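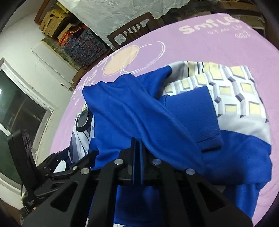 Ticket: Dryer stops mid-cycle, clothes come out damp
Opened by: Paula Grecu
Location: Lisholm, second floor laundry
Status: Closed
Opened: 2019-09-20

Paula Grecu wrote:

The vented dryer in the second floor laundry shuts off before the cycle is done. No error on the panel. The drum stops, the light inside stays on, and the time left freezes at whatever it was showing. Most often it reads 43 minutes when it quits, but I have seen other numbers. If I leave it alone for a while and press start, it runs again and then does the same thing.

Anything with thick cuffs or a waistband is still wet when I take it out. T-shirts and pillowcases are mostly fine. I have been hanging sweatshirts over the bathtub overnight.

Things I already tried: cleaned the lint screen, ran smaller loads, switched from Normal to Heavy, unplugged it and plugged it back in. The outlet is not shared with anything else as far as I know.

Costel Sârbu replied:

Thanks. A few questions before I come up.

Does it stop on Timed Dry too, or only on the sensor cycles?
Is the top of the cabinet hot when it stops?
Do you feel air at the outside vent while it is running? It is the hood on the parking lot side, next to the hose bib.
When did it start?

Please don't run it overnight or while you are out until we know what this is.

Paula Grecu wrote:

Timed Dry stops too. I set it for 60 and it quit with 43 left, then on the second try with 40 left. The top is hot, enough that I don't want to leave my hand on it. I went down and checked the hood. The flap moves but only a little, and the air is weak.

It started after the floor was redone. Before that it was slow but it finished.

Costel Sârbu replied:

That sounds like poor airflow. When the exhaust is restricted the heat builds up in the cabinet, and either the cycling thermostat or the thermal cutout on the motor opens. The motor one resets itself once it cools, and that matches what you describe. I'll bring a manometer and the brush kit.

Costel Sârbu, visit notes:

Pulled the dryer out. The foil duct behind it was crushed nearly flat against the wall. The floor crew pushed the machine back too far, and the new baseboard took up the slack that used to be there. Replaced the foil with a short piece of semi-rigid, two new clamps, no screws through the duct.

Static pressure at the back of the machine was still too high with the new piece on, so the crushed duct is not the whole problem. Brushed the wall run from the inside. Nine feet in, the brush hits something and will not go past. I got a fair amount of lint out, gray, packed, some of it damp. There may be an elbow that is not on the drawing.

Ran it empty on Timed Dry for 40 minutes. It did not stop. Ran it with a load of wet towels and it stopped with 12 left. Better, still not right.

Asked Jacqueline Gautier in the Trarncombe office for the as-built drawings.

Jacqueline Gautier replied:

Drawings attached. The set you have is the original one. The revised sheet shows the duct jogging around the beam, so there are two elbows instead of one, and then it goes to the hood. There is an access panel in the ceiling of the first floor storage room, behind the shelving. Hubert Tanner has the key.

Hubert Tanner replied:

Key is in the lockbox, same code as the boiler room. The shelving is on casters but one of them is bad, so lift that corner. I moved the paint cans already.

Costel Sârbu, visit notes:

Opened the access panel. Second elbow had come apart at the seam and was hanging down, held up by old tape. Lint had collected in the gap and in the elbow itself. That is where the brush was stopping. Vacuumed the cavity, cut out both elbows, put in new ones, sealed with foil tape. Added a hanger strap so the weight is off the joint.

Cleaned the outside hood. The flap had paint on the hinge. Scraped it and it opens all the way now.

Static pressure is within the limit on the installation sheet. Continuity on the thermal fuse and the high-limit thermostat is good. I looked at replacing the cycling thermostat while the back was off but it tested fine, so I left it.

Towels, full load, Timed Dry: ran to the end. Same load on Normal: ran to the end, shut off by the sensor. Wiped the moisture sensor bars with vinegar. They had a film on them, probably from dryer sheets.

Paula Grecu wrote:

I did three loads, jeans, bedding and sweatshirts. All of them finished. The cuffs on one sweatshirt were slightly damp, but that one has thick ribbing and was balled up inside a pillowcase. It dried on a second short run.

The drum makes a thump at low speed for the first minute. It did that before, so I am only mentioning it.

Costel Sârbu replied:

The thump is a flat spot on the rear rollers from sitting. If it lasts past the first minute or gets louder, open a new ticket and I'll order rollers. They are not in stock here.

Go easy on dryer sheets, and wipe the sensor bars now and then. Please keep the cabinet up to six inches off the wall; I put tape on the floor where the front feet should be.

Duct inspection added to the list for December, along with the first floor unit, which has the same type of elbow.

Closing this.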